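Red Marble Is Back, and We Couldn't Be Happier

January 11, 2025

If you came to the Fultham open house last April, you may remember how many people stopped at the stone samples and stayed there. Gray had its run, and a good long one, but the color everybody wanted to touch was red. Deep, brownish, wine-dark red, with pale veins going every which way!

So this winter we are giving the whole front room at Altis over to it. There will be 71 samples out on the long shelves, from small offcuts to pieces big enough to lean over, and you are welcome to pick up anything you can lift. Bring a cabinet door or a paint chip along if you have one. Reds change so much next to other colors, and a maroon that looks heavy beside cream can be wonderful against a plain pale gray.

Veining is where it gets really fun. Some surfaces have one or two bold lines and a lot of quiet in between, and others are so busy with white and pink that you keep finding new branches (my own favorites, I admit). Look at the middle of a surface first, then step back a few feet and look again.
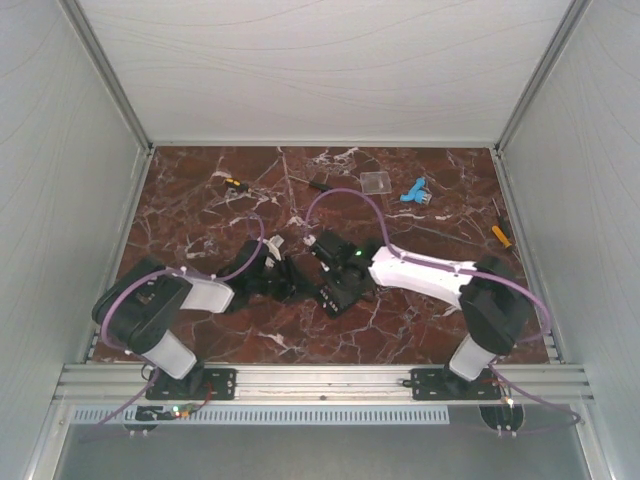 Text and picture: M. Lukáč

Maroon this deep holds its own across a wide work surface, and the pale pink veins keep it lively. Pale gray walls suit it beautifully, too.

The samples stay out for 3 weeks, and the front room is open until 4 every afternoon. Come in by the Alside door, number 118, and ring if it's locked.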